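Notas para a fala, quinta-feira, 14 de março de 2019

# Papel pardo, mesa e paciência

(respirar, beber água, NÃO começar pedindo desculpa pelo atraso do café)

Bom dia, gente! Eu sou a Valquíria Assunção e passei boa parte da vida adulta embrulhando coisas. Comecei no balcão da Vevau, embalando xícara, e hoje cuido da bancada de embalagem da Giltau, onde a gente manda louça, livro, luminária, o que aparecer. Vou falar de papel pardo durante uns bons minutos e prometo que dá assunto.

Perguntar: quem aqui já recebeu uma caixa com um rolo inteiro de papel amassado dentro e a peça quebrada no fundo? (esperar as mãos, sempre sobem muitas)

## 1. O papel

Levar a tira comprida e passar para a primeira fila. Deixar o pessoal mexer, fazer barulho, tudo bem.

Eu gosto do pardo porque ele guarda a dobra. Você vinca com a unha e ele fica ali, quietinho, esperando você buscar a fita. O papel de seda é lindo mas foge, e o plástico bolha volta para o formato dele assim que você solta. Na Giltau a gente compra em bobina e corta na hora, de acordo com a peça. Já tentei deixar tudo cortado de véspera e me arrependi: as folhas enrolam nas pontas e aí você briga com elas a manhã toda.

Contar a história da bobina da Ciltik. Chegou uma com 300 metros, bem mais fina do que a gente usava, e eu toda feliz com o preço! Só que fina demais rasga na quina do livro. Acabamos usando a bobina para encher vão de caixa, e para isso ela foi ótima. Demorou meses para acabar.

Para livro: uma volta e meia, com a sobra caindo do lado da lombada. Para prato: uma folha por prato, sempre, mesmo quando o cliente jura que "não precisa disso tudo".

## 2. A mesa

Aqui eu fico chata, podem rir.

A mesa precisa estar livre. Xícara de café, celular, a nota do pedido anterior, tudo isso acaba embaixo do papel e marca a folha, ou vai parar dentro da caixa. (contar do grampeador que viajou até a Munshi e voltou pelo correio com um bilhete simpático)

Gosto de madeira clara. O papel aparece bem, a sujeira também, e o retalho pequeno você enxerga antes que ele grude na fita. Colei fita fina no tampo para marcar os lugares: de um lado fica o que vai entrar, do outro o que já está pronto. O Marcus Ferreira, que divide a bancada comigo, achou frescura durante uma semana e depois colou a dele também.

Altura: cotovelo um pouquinho acima do tampo. Mostrar com o corpo. Se alguém perguntar de mesa regulável, dizer que é maravilhosa e que eu uso calço de madeira há anos.

## 3. A dobra

Parte prática, descer do palco se o microfone deixar.

- Estender a tira inteira antes de pegar na peça.
- Segurar pelas duas beiradas, um lado em cada mão.
- Levantar o meio até o papel formar a dobra sozinho. Sem força!
- Baixar e só então vincar.

O erro mais comum é vincar no ar. Todo mundo faz, eu fazia, minha mãe fazia com papel de presente no Natal e ficava tudo torto, e a gente achava lindo do mesmo jeito. No ar a dobra sai na diagonal e você passa o resto do embrulho corrigindo.

Outra coisa é a tira comprida. Dá vontade de puxar tudo para perto de você, né? Deixa ela deitada na mesa. O peso da sobra ajuda a manter o resto esticado, e você trabalha só com o pedaço que está na mão.

Treino que eu passo para quem chega: 10 folhas, sem peça nenhuma, só levantar e dobrar. Parece castigo, mas na sexta ou sétima a mão já entendeu. Depois a gente desamassa e usa de enchimento.

(se sobrar tempo: dobra em envelope para talher; se não sobrar, pular sem dó)

## 4. Tempo e pressa

No mês passado saíram da nossa bancada 3645 embrulhos. Falar o número devagar, porque eu mesma me assustei quando fechei a planilha! E sim, teve peça quebrada, teve caixa trocada, teve uma luminária que foi sem a cúpula e eu tive que ligar para a cliente morrendo de vergonha.

O que melhorou a nossa vida foi parar a cada 60 minutos para limpar o tampo e jogar fora os pedacinhos. O Marcus põe música nessa hora. O gosto dele é duvidoso, mas funciona como despertador.

## Perguntas

Devem perguntar de fita: papel com cola, largura média, e cortar antes de começar. Devem perguntar de reaproveitar papel: pode, para enchimento; para volta externa eu prefiro folha nova. Se perguntarem de preço, mandar falar com o Marcus no intervalo.

Lembrar de pedir a tira de volta. Último slide fica na tela durante as perguntas.

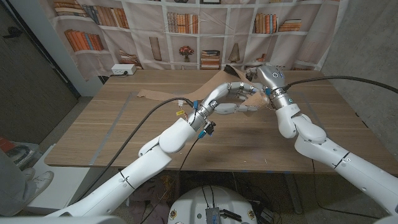

*Slide final: papel pardo seguro pelos dois lados, o meio levantado em dobra e o resto da tira deitado na mesa.*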